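4.2 The open afternoon at Sarbridge

We were very glad to welcome 12 visitors in September, and Halyna Shevchuk kindly let them choose the tasks — a generous idea, though it made for a long afternoon. 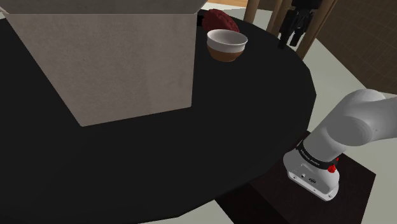

Page last changed: September, by M. Savchuk

Figure 8. Simulated table with the box, the small bowl and the arm, gripper empty.

Most visitors asked first about the bowl, and we happily talked them through the grasp planner before moving on to Section 4.3.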